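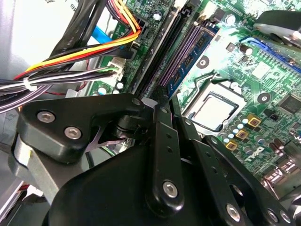 The Orketti gripper inside our Dell test desktop, with the processor in its socket and the power cables still plugged in.

Orketti Two-Finger Gripper Kit review
Jan 7, 2020

I've been using the Orketti since November, and I keep finding excuses to give it more work! It's a bolt-on gripper with a wrist camera, sold by Wevik for 98 dollars less than their older model, and our bench at the Stenddale repair shop has turned into its second home. We strip and rebuild old office desktops, so I wanted to know one thing: can it handle memory?

Setup took me an evening. The finger links come in a bag with all the hex screws (plus spares, thank you), and the printed guide is clear right up to the page on calibration, where you're better off with the one on the website. Give the screws a second tightening after the first day – two of mine had backed out a little.

The grip control is the best part. You can set the closing force in 5 steps, and I leave it on the second for anything with bare contacts. I ran 82 pick-and-place cycles on scrap modules before I let it near a good board, and it dropped four, all of them on the factory setting. Since I turned the force down I haven't lost one.

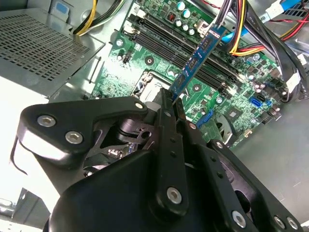 A blue memory module between the fingers, angled toward the slots.

The camera view is great for lining up a module, though the gripper body fills a lot of it. It's a wide piece of kit, too, and in a small case you have to plan your way around the cables. Feng's slimmer gripper gets into tighter corners, but it costs 500 dollars more and I like the software less.

I'd love a longer power lead and a quieter motor. Neither would stop me from buying a second one, and I've already cleared the shelf for it.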